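Budgeting for a bench robot without selling the car
Reading time: 3 minutes

The price on the website is for the arm. I mention it because I drew up my first budget as though it were for everything, and then spent a spring finding out what "everything" meant.

My rule now is to write the dull list first: table, mounts, fingers, cable, something to cover the table, and a mug of tea's worth of time on the phone to the supplier. Price those, then see what's left for the arm. Mine came to 3000 before I'd looked at a single brochure, and I had to go and sit in the garden.
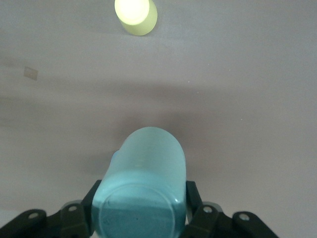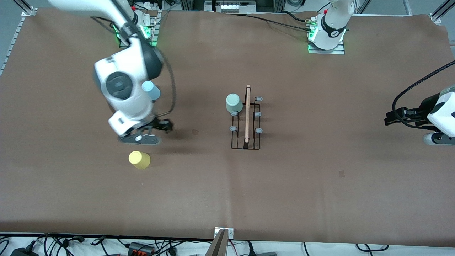 Fingers are where I'd spend first. Bovonau sell a set for light domestic jobs and Dranderel sell one for everything else, and the dearer set is only worth having if your crockery is odd. Make a pile of what you want picked up and measure the widest and narrowest before you order. If it's all cups and a dish rack, as on the brown paper, you can leave the heavy-duty page of the catalogue alone. Paper on a roll is the cheapest thing you'll buy all year, by the way. Get two rolls.

Cable is the other one. Measure the run, add 60 centimetres for every bend, and buy ties in the big bag. Your floor will still look like a plate of spaghetti, but a labelled one.

Second-hand is fine for tables and frames. I'd be warier with grippers. Ask how many hours they've done, and if the seller says "hardly any", knock a bit off your offer.

Keep 5 per cent back for cups.

14 shares | 3 comments

Myung-ja Kang
We forgot the table too. Ours was a door on trestles until June.

Hideaki Amano
Would you pay for the Drutura service plan?

Myung-ja Kang
We did, for a year. They answer the phone, but only after 8 in the morning.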